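Part-time Kitchen and Play Helper, Riler Family Center
Posted 2019-08-30

The Riler Family Center in Clekberg is hiring a part-time helper for its parent and toddler mornings. The job starts in October and runs through the school year, 10 hours a week over two mornings.

You would set up the play kitchen corner, make a simple snack with the children, and clean up after. Groups are small. Parents stay in the room the whole time.

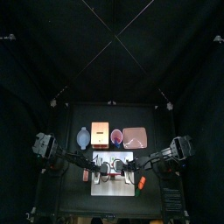

Pay is by the hour and is set by the Kavanagh Fund scale, which we send out with the application form. Travel within Clekberg is not paid. We do pay for the food handler course if you don't already have the card.

You should be comfortable on the floor with small children and able to lift a folding table. Spanish is helpful – about a third of our families speak it at home.

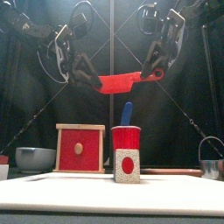
One of last year's helpers wrote on her exit form that the first half hour is the hard part, and that anyone applying should come and watch a morning before they sign. We agree. Call the desk and we will set up a visit.

A background check is required. It takes roughly 2 weeks, so please apply early.
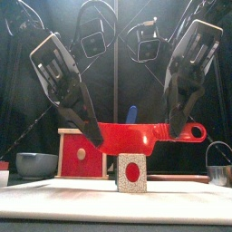 How to apply

Pick up a form at the front desk, 432 Vomance Street, or ask us to mail you one. Include two references. Write job number 1421 on the envelope.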